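Learning to sing the low notes

I have been going to the choir in Herkport since February and I still can't quite believe they let me in. I hadn't sung in front of anyone since school, unless you count the car (my daughter does not). Then a friend dragged me along to an open evening, I stood at the back with the basses, and by the second song I was grinning like an idiot.

There are 46 of us when everyone turns up. Our conductor, Villads Østergaard, is a tall, quiet Dane who waves his hands about as if he were folding sheets, and somehow you know exactly what he wants. He starts every evening with breathing. Breathe in for 6, hold it, let it out on a hiss for 18. The first time I tried I ran out at ten and had to pretend to cough. Last week I got all the way to the end!

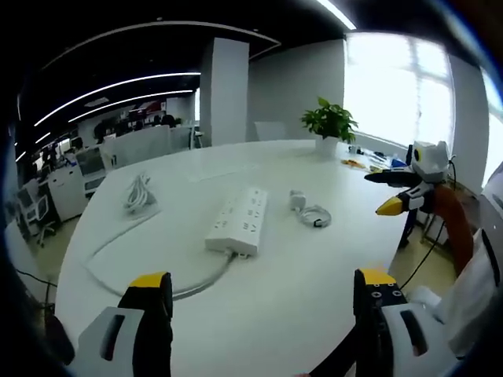 The big thing I've learned is that low notes don't come from pushing. I used to tuck my chin into my chest and growl, and what came out was mostly air. Villads had me stand with my back against a wall, head up, and hum the tune very softly going down one step at a time. The moment it starts to fade, you stop, go back up a note and stay there for a while. I do this every morning while the kettle is on. After 2 months I'd gained a note and a half at the bottom, and the half is getting better all the time.

The other thing is listening. When you're new you sing as loudly as you dare so you can hear yourself, and of course everyone around you does the same, and it turns into a sort of shouting match with a piano in it. Now I try to sing just quietly enough that I can hear the man on either side of me. It feels odd for a few bars and then suddenly the whole row locks together and the floor hums. I love that. I'd go for that alone.

We're working on a set of folk songs from Prelach at the moment, short ones, mostly about rivers and people leaving. The tunes are plain but the bass line wanders all over the place, and there's one spot in the third song where we hold a low F while the sopranos climb up and up and up over the top of us. I get goosebumps every time, even when we get it wrong (often).

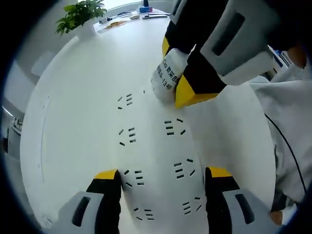 Small black marks, in clusters, on a round white table.

In the summer we're off to Grasau to sing with another choir there, two pieces together and half an hour each on our own. I've already started learning my words on the bus, which gets me a few looks. If you've been wondering about joining a choir, go along to one and stand near somebody who sounds as though they know the tune. You don't need to read music. I could barely find middle C, and I'm having the best time.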